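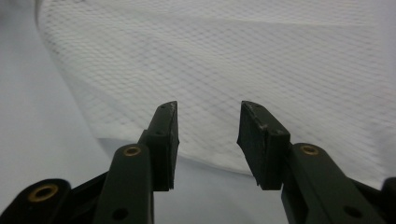 Mesh job, what broke and what we did about it

Page for the Westus people and anyone else who asked. Put together fast between shifts, sorry for the order. Short version: the Planach cell dropped netting, then it jammed on netting, then the stop didn't stop as quick as it should have. No injuries. Cell was down from Tue 25 March until the guard switch got replaced. Captions by Tuulikki Miettinen unless it says otherwise.

Hand tool and cell use the same pads and the same linkage, so whatever goes wrong on one we check on the other. Click through for bigger.

The job
White netting, diamond pattern, comes off the roll and gets picked at one edge, lifted, laid on the next table. Sounds easy. It isn't easy. The stuff billows if you breathe near it.

First drops
Edge picked fine, then slid out partway through the lift. We blamed the speed. Slowed it to 60 percent, still dropped. Put the speed back.

Roll change
New roll, softer hand to it. Drops got worse for a morning and then went back to how they were before. Never did find out why. Logged it, moved on.

Pads, close up
Nicks along the top edge, inner edge chewed up. A rough inner edge snags one strand and misses the rest, so you get a pick that looks good and isn't. Should of been caught at the weekly check. The weekly check said "pads present." They were present.

Log printout
467 picks before the jam with that set of pads. The sheet on the wall said change them at 400. Sheet was behind the coat hooks.

The jam
One strand worked its way in between finger and pad, arm kept going, netting pulled tight and dragged the rest of the fold off the table with it. Loud. Makris table got pulled crooked and the leg bolts needed doing again.

Same jam, other side
Operator opened the guard when she saw it pulling, exactly what the card tells her to do. Arm should drop out right away. It kept moving for a bit, long enough that everybody noticed. She had her hands at her sides the whole time, good habit, thank you.

Guard switch, off the door
This is the real problem on this page, the pads are just annoying. Tongue was bent and the switch was still reading closed with the door partway open. Needed another good pull on the door before it tripped. Door's been slammed a lot.

Switch bench test
Open, close, open, close. Failed on a slow open, passed on a fast one. All our monthly tests were fast ones. If you test yours, open the door SLOW.

Gresenix box, event list
Controller did what it was told. It got the open signal late and it stopped late. Saw some forum chatter blaming the box for stuff like this so putting it here plainly, on ours the box was fine.

Lockout
Tag on, air bled, key in the foreman's pocket. Stayed that way till the new switch was in. We had a truck waiting and it waited.

Picking by hand
While the cell was down we ran trials with the hand-held gripper to see what the netting does at the fingers. Come in low at the bottom edge, pads open, close on the fold and not on the flat. On the flat you slide across it and get nothing. Fold gives the pads something to bite.

Linkage check
Brass bushings on both fingers, checked for play by wiggling the arm with the tool powered off. Ours were OK. If a bushing turns in its hole or starts to walk out, take the tool off the floor, dont squeeze it back in with pliers.

Screws
Witness marks now go on all the pad screws, paint pen. If the line doesn't line up, stop and tell somebody. Cheap fix, we should of had it from day one.

Old pads next to new
Old set goes in the red bin from now on, cut in half first. Two sets came back out of the drawer in March because they "looked ok."

New door switch
Coded type, no tongue to bend. Mounted on the frame side so the cable isn't flexing every time. Took longer to get the cover plate to fit than to wire it.

Stop time test
Ran it 36 times, slow opens and fast opens mixed, arm loaded and not. Every one tripped. Readings are in the binder at the cell, ask if you want a copy.

Card on the guard door
Rewritten. Used to be a full page and no one read past the top. Now it says: Pulling? Hit the red button. THEN the door. Button doesn't depend on the switch.

First run after
Half speed, two people, one hand near the button. Dropped a couple. No jams. Brought it up to normal the next shift.

Where it's at now
Still drops some when the edge rolls under itself. A rolled edge is thicker and the pads close on the roll, the fold behind it stays loose and the whole thing peels out on the lift. Trying a small air jet to flatten it first. Jet also blows the netting around, so, we'll see.

Still open
- Pad counter that locks the cell at the limit and doesn't just blink at you. Asked for it, waiting on a quote.
- Slow-open test added to the monthly sheet. Done for this cell, not done for the two on the far wall.
- Second spare switch on the shelf. Ordered.
- Westus wants to know if the softer roll is going to be the normal roll. So do we.

For the night crew: if you find netting fuzz in the fingers, power off and bleed the air before you pick it out. Yes, even if it's one thread. Tweezers are on a string by the panel. Please leave the string on.

More pictures when the air jet is sorted. Questions to Tuulikki, or leave a note in the binder, it gets read at shift change.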